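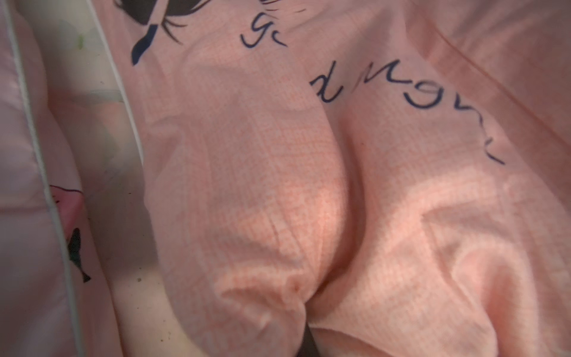

Corina Wieser sells a kit that most of her customers first ask to see folding towels. She would like them to ask for pillows. A towel is flat and more or less behaves the same way each time, she says, while a pillow changes shape as soon as something pushes on it, and the cloth on top slides separately from the filling underneath.

Her company, Etico, has been shipping the Dastis bench kit since December. It is a two-arm setup for labs, colleges and small engineering teams that want to work on household handling tasks and don't want to spend half a year building the bench first. The buyer gets both arms, the grippers, a camera for each wrist, a fixed camera for the wider view, the front rail, the control boards and the cables. The booth panels and the box of household props are extra.

We spent two days with a Dastis at Etico's workshop, where the bench was set up as a small bed.

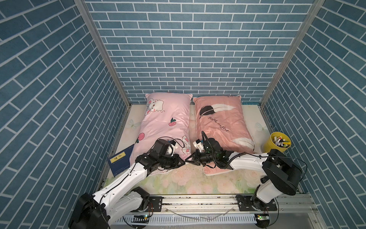

Setup is the best part of the product. The arms bolt to black mounting plates on an aluminum rail, and the rail can be moved from one booth to another in nearly 20 minutes if two people do it. The wall panels are there to keep the background the same from run to run. They come in several patterns, and the blue brick is the one Wieser recommends for pale bedding. It gives the fixed camera a clear difference between wall and cloth.

The wrist cameras took us longer to like. Close to a pillow, they show a great deal of fabric and very little else. You can make out the weave, the folds and the print, but it is easy to lose track of which side of the pillow you are on. Wieser's advice is to use pillowcases with large printing or piping on them. Plain white cases are in the prop box too, and she suggests leaving them there for the first few weeks.

The software comes from Claltetix, a separate firm, and is licensed by the year. It records all three camera views along with the positions of the arms and lets you replay a run at slow speed. We found it clear enough. Naming and sorting the runs is clumsy, though, and once we had 100 of them saved the list became slow to scroll. Claltetix says a search box is on its list of things to add. It would not say when.

Our other complaint is cable routing. Each arm has a cable running along it to the gripper, and there is no proper clip near the wrist. Etico told us to use fabric ties and leave some slack. That works, but on a kit at this price we expected a part made for the job. The boards at the front of the bench are also left open. Students will put coffee next to them sooner or later, and we would want a cover.

Bachmann, the closest competing kit, comes with a closed electronics box and a better manual. It also has a fixed base, so the arms stay where you first put them. If your bench will only ever do one task, that may suit you better. We preferred the rail.

Etico rates the grippers for 200 hours of use before the finger pads need changing. We did not run them long enough to check. Replacement pads are sold in pairs and go on with a single screw each. Orders placed now ship in the order they come in, and setup help by video call is included for the first month.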